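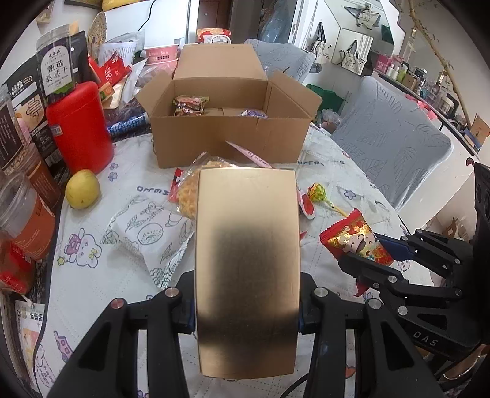 Publié dans : Données ouvertes > Vie domestique > Alimentation emballée

Imprimer | Envoyer par e-mail

# Cillen-Goûters - fiche de données

Version 2, mise à jour du samedi 7 juillet 2018

## Objet

Cillen-Goûters rassemble des prises de vue de tables sur lesquelles des produits de grignotage emballés sont rangés dans un carton ouvert ou en sont sortis. Le jeu documente l'état du contenu et des abords du carton : sachets empilés, emballages posés à plat, articles encore sur la nappe. Il a été constitué par l'atelier Prernier pour l'étude du rangement de petits articles souples de formats hétérogènes.

## Contenu

- 722 séquences, réparties en 365 séquences de rangement et 357 de déballage
- 113 références d'articles
- un fichier d'index par lot (`index.csv`)
- un fichier de catégories commun (`categories.csv`)

Les lots sont nommés `seltberg` et `bellamy`, d'après les deux sites de prise de vue. La nomenclature des articles est identique dans les deux lots, mais la numérotation des séquences repart de zéro dans chacun. Ne pas fusionner les index sans préfixer l'identifiant.

## Catégories d'articles

`sachet_souple` : sachet à extrémités dentelées ou serties, quel que soit le contenu. Les sachets à décor de personnages et les sachets à décor de céréales ou de pains relèvent de la même catégorie.

`patisserie_transparente` : gaufre ou produit similaire sous plastique transparent. L'article est identifié par son contenu, l'emballage ne portant pas toujours de décor lisible.

`boite_rigide` : boîte haute ou basse, à parois non déformables. Les boîtes à surface dorée ou réfléchissante portent en plus l'attribut `reflet=1`.

`emballage_etroit` : emballage long et mince, y compris les formats terminés en pointe.

`indetermine` : article masqué à plus de moitié, ou fragment d'emballage dont l'appartenance ne peut être établie.

## Conventions d'annotation

Le carton est annoté séparément de son contenu. Les rabats font partie du carton, qu'ils soient relevés ou écartés vers l'extérieur. Un article est dit `dedans` lorsque son point le plus bas se trouve sous le bord avant du carton ; un sachet qui dépasse reste donc `dedans`. Un article appuyé contre la paroi extérieure est `dehors`.

Les piles sont annotées article par article tant que les bords restent séparables à l'œil - au-delà, une seule zone `pile` est tracée et le champ `nombre` reste vide. Les couleurs sont relevées sur l'emballage et non déduites de la référence.

Les nappes à motifs imprimés (fleurs, personnages, lettrages) ne donnent lieu à aucune annotation d'objet. Dans la première version, plusieurs motifs avaient été étiquetés comme articles, surtout les petits dessins en forme de bouteille. Ces étiquettes ont été retirées.

## Champs de l'index

`id_seq` - identifiant de séquence
`lot` - seltberg ou bellamy
`sens` - rangement ou deballage
`nappe` - unie, imprimee, matelassee_imprimee
`carton` - ouvert, ferme, absent
`remarque` - texte libre, non normalisé

## Limites connues

Les plastiques froissés et les surfaces dorées produisent des contours instables. Jusqu'à 2 articles par séquence peuvent changer de catégorie entre deux annotateurs, le plus souvent entre `sachet_souple` et `emballage_etroit`. Les inscriptions des emballages ne sont pas transcrites. Le champ `remarque` du lot bellamy contient des abréviations internes qui n'ont pas été développées.

Aucune information nutritionnelle, date de péremption ou masse n'est fournie.

## Corrections

Signaler les erreurs avec l'identifiant complet, préfixe de lot compris, et le nom du champ concerné. Les demandes portant sur une séquence entière sont traitées à la version suivante.

Mots-clés : rangement, goûter, carton, emballages souples, annotation

Ce site utilise des cookies de mesure d'audience. En poursuivant votre navigation, vous acceptez leur dépôt. Accepter | En savoir plus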